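Section 4: Two-Arm Table, Set-Up for the Kitchen Task
Rosdale Robotics Club, Student Handbook

Read Section 3 (power and emergency stop) before you start. Two students work the table at a time: one at the keyboard, one at the stop button. Sessions are 60 minutes including set-up and put-away.

4.1 Before power-on

1. Clear bags, drinks and phones off the table.
2. Check the blue tape grid. Press down any lifted ends. If a strip has torn, leave it where it is and tell the session lead. Do not lay a new strip by eye — the cell positions are saved in the task file.
3. Look along both arms for cables that could snag. Each cable should have enough slack to follow the wrist through a full turn.
4. Tie back long hair and take off lanyards.

4.2 Starting the arms

1. Release the stop button and switch on the left arm, then the right.
2. Wait for both arms to report ready on the screen.
3. Open the Leclerc task file for your team. Do not edit another team's file.
4. Set the speed limit to 15 percent. Teams that have passed the Skerkcombe check may ask to go higher.
5. Send both arms to the home pose. Keep your hands off the table while they move.

Note: If one arm reports ready and the other does not, switch both off and start again from step 1. Starting the second arm late puts the two clocks out of step and the recording will be rejected.

4.3 Placing the objects

1. Put each object in the cell named on your task card.
2. Leave space around each rim for a gripper finger to come down on the outside.
3. Step back behind the floor line and call "clear."
4. Run the approach move one arm at a time, then together.
5. Stop when the fingers reach the rim. Check the height on the screen before you close the gripper.

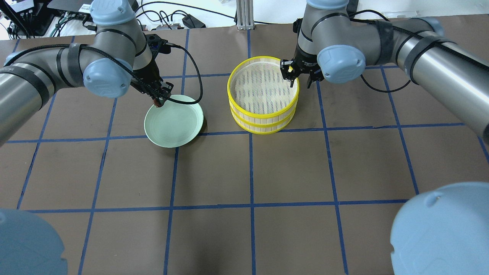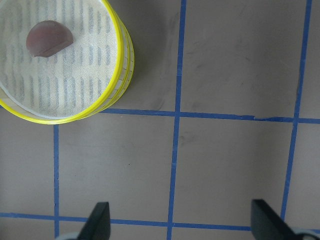
Caution: Never reach between the arms to straighten an object. Press stop, wait for the arms to hold still, and then reach in from the front.

4.4 Recording a run

1. Enter your team name and run number. Flullville entries use the same numbering as last season, so continue from 296.
2. Press record, wait for the tone, and start the task.
3. If an object is dropped or knocked out of its cell, let the move finish, then mark the run as failed. Failed runs are kept.
4. Keep each run under 4,000 steps. The software stops saving after that and does not warn you.

4.5 Closing down

1. Open both grippers and send the arms home.
2. Switch off the right arm, then the left, and press the stop button.
3. Return the objects to the bin and wipe the table with a dry cloth. Do not use spray on or near the tape.
4. Sign the log. Tuesday teams also copy their files to the club drive before leaving.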